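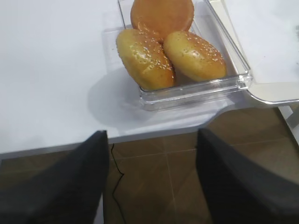
Onlow spring burger launch: sample numbers and hold times
Trade Events Forum > Food and drink launches

saltmarsh_k
2019-11-04
We are supplying the food side of the Onlow launch in March. The client wants 1344 sample burgers over two days, handed out from one counter at the Dulon hall. Service is 13 hours in total across both days. The agency has put 60 seconds per portion in the plan, with two assembly lines. Has anyone run that hall at this rate?

griddle_two
Two lines at 60 seconds gives you 120 portions an hour, so 1560 over the 13 hours. You have cover on paper. The trouble is that demand is never flat. At the Skulten relaunch most of our portions went in the hour after the speeches and the lines were idle by mid-afternoon.

pvc_banner
Check the power before the timings. Dulon gives you one supply behind the counter and the lighting crew will want it as well. Get the split in writing.

saltmarsh_k
Power is agreed, separate feed. The build is bottom bun, lettuce, patty, sauce, top bun. The agency wants it done on paper in the tray so that the tray goes straight to the guest. 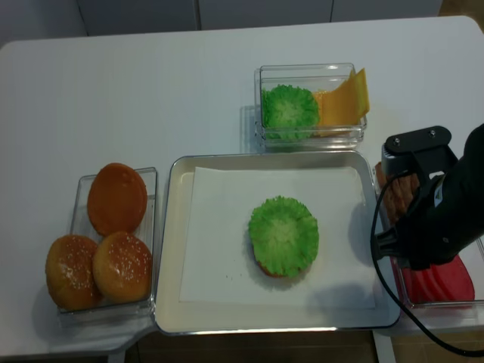
Bottom bun and lettuce on the paper, tray on the table.

griddle_two
I would put the lettuce above the patty. Under it, the leaf wilts and the bun slides when people pick it up one-handed.

hallmonitor7
Disagree. Leaf underneath keeps the juices off the bottom bun, and for a sample eaten standing up that matters more. We did it that way for Hinds and had no complaints about sliding.

griddle_two
Hinds was a sit-down preview with 89 guests. Different job.

hallmonitor7
Different volume, same bun. Hold time is what decides it. If the portion goes out within a couple of minutes, either order works.

pvc_banner
Is the press call on day one or day two? If the speeches are on the same day you want a third line for that hour only.

saltmarsh_k
Day one, straight after the speeches. I will ask for a third line and two extra staff for that hour. We will time both builds at the rehearsal — same patty, same hold — and I will post the figures.

griddle_two
Time the handover as well. The agency plan never includes it.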